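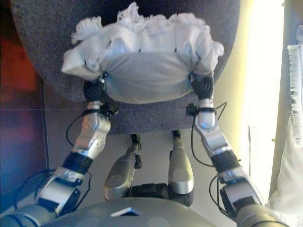
Nodetora Book Two – editorial and continuity meeting
Fung, Remthorpe office, Sunday, 2:00 p.m.
Present: series editor, copy editor, map designer, production, author (by phone)

1. Previous minutes
Accepted with one correction. Under item 4, "Masness Gate" should read "Masness Ford". The gate is not built until Book Three.

2. Cast list
The draft list has 61 entries. Production has allowed four pages at the front, and the current setting takes six. Agreed:
Characters who are dead before chapter 1 move to the glossary unless they appear as ghosts.
Titles go after the name, as in Book One.
The ferry families are grouped by landing. The author asked for them to stay in order of rank; the copy editor noted that rank gives away the ending. Grouping by landing stands.

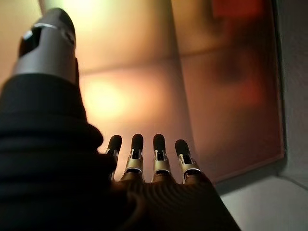
Robotic hand in front of a lit panel, thumb nearest.

3. Timeline
The copy editor reported two conflicts. The siege of Masness is given as 300 days in chapter 9 and as one winter in chapter 22. The author will keep the day count and change chapter 22. The second conflict is the age of the river queen, who cannot have signed the salt treaty if the dates in Book One hold. Left open. The author does not want to move the treaty, and Book One cannot be changed before its next printing.

4. Map
The second draft was reviewed. The scale bar is still missing. Travel times in the text assume almost 100 miles from the ford to the coast – the map shows a good deal less. 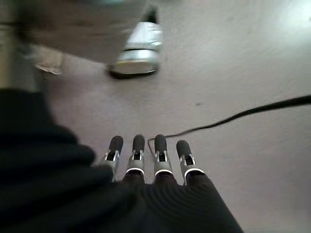 The designer will shift the coast west and leave the rivers alone. Lettering on the island names is too small for the paperback and will be reset.

5. Proofs
Page proofs go out in July. Print run for the paperback stays at 1000. Late changes to the cast list go to the copy editor only, marked on the shared file and not by e-mail.

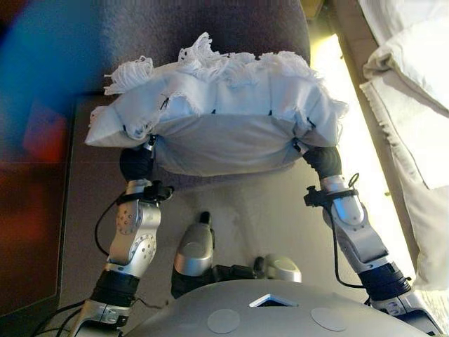
White pillow with a ragged trim, held at either side.

6. Other business
Spelling of "oathkeeper": one word, lower case, in all volumes. The audio edition needs a pronunciation list; the author will supply it with the chapter 22 changes.

Closed 3:40 p.m.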